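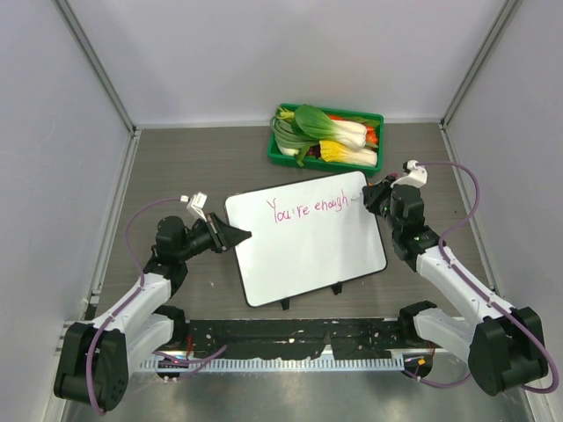
Séance 4 : qui fait quoi quand une loi européenne se fabrique

Bon, on reprend où on s'était arrêtés, c'est-à-dire au moment où la proposition quitte la Commission. Je vous remets mes notes à peu près telles que je les ai dites en cours, avec les digressions (désolée pour ceux qui aiment les plans en trois parties !).

1. Le rapporteur

Quand le texte arrive au Parlement, la conférence des présidents ne se jette pas dessus. Il est attribué à une commission parlementaire, et dans cette commission à un rapporteur. Les autres groupes politiques nomment chacun un rapporteur fictif, le fameux « shadow ». J'adore ce poste : peu de visibilité, énormément d'influence. C'est lui qui dit à son groupe ce qui passe et ce qui coince.

Attention au vocabulaire, parce que j'ai encore vu la confusion dans vos fiches : la Commission (majuscule, elle propose) et une commission parlementaire (minuscule, elle examine et amende), ce sont deux choses différentes. Je le redis, je le redirai en septembre.

2. Les amendements

Dans notre simulation, le règlement sur l'étiquetage avait reçu 841 amendements. Ça impressionne, mais beaucoup disent la même chose à deux mots près. Le rapporteur négocie donc des amendements de compromis, et quand un compromis est adopté, ceux qu'il couvre tombent. Arben Zupan m'a demandé si on pouvait déposer un amendement juste pour se faire remarquer. Oui, bien sûr, et ça se fait beaucoup !

3. Et le Conseil pendant ce temps ?

Il travaille en parallèle, d'abord en groupe de travail, ensuite au Coreper, enfin entre ministres. À retenir pour la majorité qualifiée : 55 % des États membres, représentant au moins 65 % de la population de l'Union. Une minorité de blocage doit compter au moins quatre États. Refaites le calcul chez vous avec les grands pays, c'est la meilleure façon de comprendre pourquoi ils se téléphonent autant.

4. Le trilogue

Parlement, Conseil et Commission dans une même salle, souvent tard, autour d'un tableau à quatre colonnes : une par institution, la dernière pour l'accord. Le mot n'apparaît pas dans les traités, et pourtant une bonne part des textes s'y décide. Daiane Bastos trouve ça opaque, Milovan Lazarević trouve ça efficace ; je veux bien que vous continuiez cette dispute par écrit.

Pour la prochaine fois

Lire le dossier Ogundipe, les 40 premières pages seulement. Rédiger une note de position, 300 mots maximum, au nom du groupe que vous avez tiré au sort. Zubaida Niazi et Boris Petek jouent la présidence du Conseil, donc pas de note pour eux, mais un ordre du jour.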